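Mustbridge Assistive Handling Project
Second progress report to the Tukeo Fund
10 December 2018

Prepared by Oranuch Klinhom, project lead, with contributions from Maxence Caron and Asuka Yoshida

1. Purpose of the report

The report covers the second period of the grant. It sets out the work carried out on the handling of cloth by two robot arms, the results obtained so far, and the changes we ask the Fund to approve for the remaining period. Spending is reported separately by the finance office at Inthorpe and is within the agreed limits.

2. Work carried out

The first report described a method in which each arm followed its own plan and the two were brought together only at the moment of grasping. The method was adequate for rigid items but performed poorly on cloth. A movement by one arm changed the shape of the cloth before the other arm reached it, and the second grasp was then made in the wrong place.

During the present period the team replaced this arrangement with a single learned policy that controls both arms together. The policy is trained on demonstrations given by a human operator. Mr Caron wrote the training software, and Ms Yoshida was responsible for the demonstrations and for checking them before use. A total of 1496 demonstrations were accepted. Those in which the operator hesitated for a long time, or in which a joint limit was reached, were set aside and have not been used.

The tasks were spreading a crumpled cloth, folding it once, and placing it in a basket or on a stack. The grant agreement also lists hanging a cloth over a rail. We have not begun that task, for reasons given in section 4.

The lining of the workcell was also changed. In the first period all trials were run against plain walls, and Yasuo Tamura, in his review of our first results, asked whether the policy would tolerate a busier background. Patterned wallpaper and a marble-patterned floor have been used in part of the trials as a result. Baskets and other cloths are left within the cell for the same purpose.

3. Results

Evaluation was carried out by Minoru Fukuda, who had no part in the training. Each trial began with the cloth dropped by hand and ended when the task was complete or the time allowed had run out.

On spreading, the joint policy succeeded in 58 per cent of trials with cloths that did not appear in the demonstrations. This is almost twice the rate of the earlier method under the same conditions. We regard the improvement as sound, although the figure remains below the target stated in the agreement.

Folding is less reliable. The most frequent fault is a grasp that takes two layers of cloth where one was intended. The arms then complete the fold as planned and the result is a bundle. The policy does not at present recognise that this has happened. Mr Fukuda has recorded each such case, and the records are being used to train a separate check on the grasp.

Placing a folded cloth gave few difficulties. Most failures followed from a poor fold and were not faults of the placing movement itself.

The patterned surroundings reduced performance at first. After demonstrations made in the patterned cell were added to the training set, most of the loss was recovered – the exception being pale cloths, whose edges are still sometimes missed.

4. Difficulties and delays

The project lost six weeks when the gripper fingers supplied by Bañez were found to wear unevenly. Replacement fingers were fitted and the affected trials repeated. No result in this report depends on the worn set. The delay is the main reason that work on hanging has not started.

A smaller difficulty concerned the cables at the wrists, which restricted some turning movements. The routing has been revised and the limits in the control software adjusted to match.

5. Requests and next steps

We ask the Fund to agree that the hanging task be moved to the final period, with a first account of it due in March. No additional money is requested. Until then the team will concentrate on the grasp check and on further demonstrations with pale and thin cloths. We would also welcome a visit from the Fund's assessor to the Mustbridge laboratory once the grasp check has been installed.

Enquiries about the report should be addressed to Ms Klinhom. The evaluation records are held by Mr Fukuda and can be supplied on request.
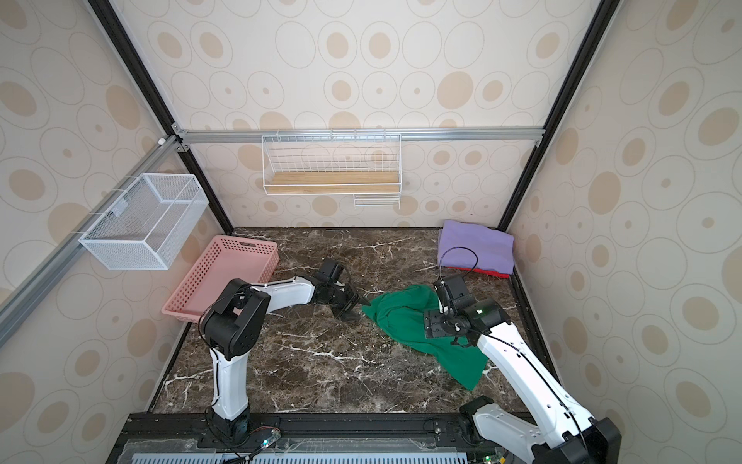
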